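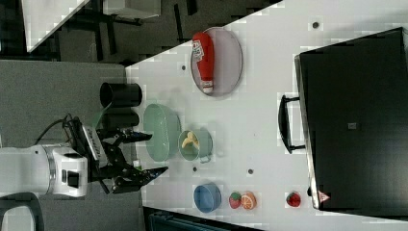 The arm at the play-food table, gripper open. Banana in the green pot, ketchup on the gray plate.

Garkik Kitchen Table Project: Your Questions

We get a lot of mail about the table, which makes us very happy! These are the questions that come up most. Last updated September 2022.

What are you collecting?

Examples. One example is a person steering the arm through one small job from beginning to end, like moving the banana out of the pot and onto the plate. We save the camera pictures, the joint positions and a short sentence saying what the job was. The learning system studies all of that and tries to work out what to do when it meets a table it hasn't seen before.

How many do you have?

Our first set, recorded in August, has 291 examples covering 17 different jobs. We know that's small next to what the big labs have, but every one of them has been watched all the way through by a human being, and we're proud of that.

Why toy food?

Real strawberries don't last a week of being squeezed! Toys keep their shape, they're easy to wipe down, and they still give the gripper plenty to think about. A banana is curved, a strawberry rolls, and an orange half behaves very differently depending on which side is down. The bottle is a favorite with new drivers.

Do you set the table the same way every time?

No, please don't! If the bowl is always in the same spot, the system learns the spot and pays no attention to the bowl. We reset between examples and move things by hand: turn the plate, lay a cup on its side, put one strawberry off by itself. Bjarke Hviid wrote us a little program called Sastach that picks a layout at random, and it comes up with tables none of us would have thought of.

Should things that aren't part of the job be on the table?

Yes, leave some. If the sentence says "put the strawberry in the blue bowl," the cups and the pot should still be sitting there. Kitchens are messy and we want the system to cope.

Who drives the arm?

Anyone who has done the two practice sessions. You hold a hand controller and the arm follows you, and squeezing the trigger closes the fingers. Most people are clumsy for the first half hour and then something clicks and they don't want to give the controller back. Our record for one sitting is 37 good examples, held by Vratislav Rusnák, who would like everyone to try and beat it.

What counts as a good example?

The job in the sentence gets done, the arm moves at an even pace, and your hands stay out of the way. A missed grab followed by a calm second try is fine. We love those, in fact, as they show the system how to recover. Long pauses while you talk to a friend are less useful, so stop the recording and start over.

What if I knock something off the table?

Press stop, pick it up, mark the example as "dropped" and carry on. We keep the dropped ones in their own folder.

Can I write my own job sentences?

Please do. Say it the way you'd say it at home. "Stick the banana on the plate" and "move the banana to the gray plate" are both welcome, and having both is better than having either one twice.

Can I get the data?

The August set is free for school and hobby use. Write to us and we'll send the link, along with Gravero, the viewer we use to play examples back at any speed. It's great fun at quarter speed.

Contact: use the message form | © 2022 Garkik | Back to top
17 shares · 2 comments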